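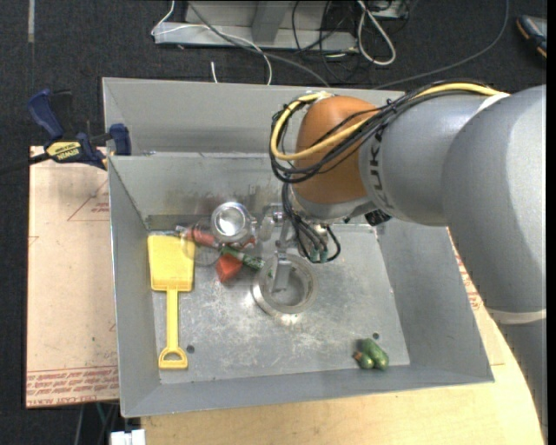
Can you leave a car overnight at the Kister trailhead? Overnight parking is allowed at Kister for up to 3 nights, in the lower lot only.

The question has come up on the list more than once this season, and the last message had several parts to it, so I'm replying inline.

> We're planning to walk from Kister to Bradero over the second half
> of the summer break, two adults and a teenager. The old guide says
> to park in the upper lot by the restroom. Is that still right?

The upper lot is day use. It was repainted in June and the signs at the entrance now say so. Cars left there after dark have been getting tickets. Use the lower lot, on the left before the bridge, and put a note on the dash with the date you expect to be back. There is no fee.

> The guide gives 22 miles for the whole thing. Does that include
> the detour around Escobedo Creek?

It doesn't. The 22 miles is the old line straight across the creek. The footbridge is still out, and the detour by the county road adds 4 miles, most of it on the shoulder with no shade. In low water some people wade at the old crossing and skip the detour. I did it last fall and it was just over my knees. I would not try it after rain, and with a teenager carrying a full pack I would take the road.

> Is there water at the Conham shelter?

The spring behind the shelter was running when I passed in June, but slowly. It took me 10 minutes to fill two bottles. Treat it. If the spring is dry, the next water is at the ford on the Bradero side, which is downhill and a long way to go at the end of a day. I carry enough from Escobedo to get through the night at Conham and treat the spring as a bonus.

> Last thing, do we need a permit to camp?

Not at Conham. You do need one if you stop anywhere between the shelter and the Bradero boundary — the land changes hands at the second gate. The permit is free and you fill it out at the box on the gate. Bring a pen.

The page on the list archive still has the old parking directions. I've asked to have it changed, but I don't have edit access myself. If anyone has walked the stretch north of Conham since the June storms, please post what the blowdowns are like. When I went through there were two big trees across the trail below the ridge, both passable by going around on the uphill side.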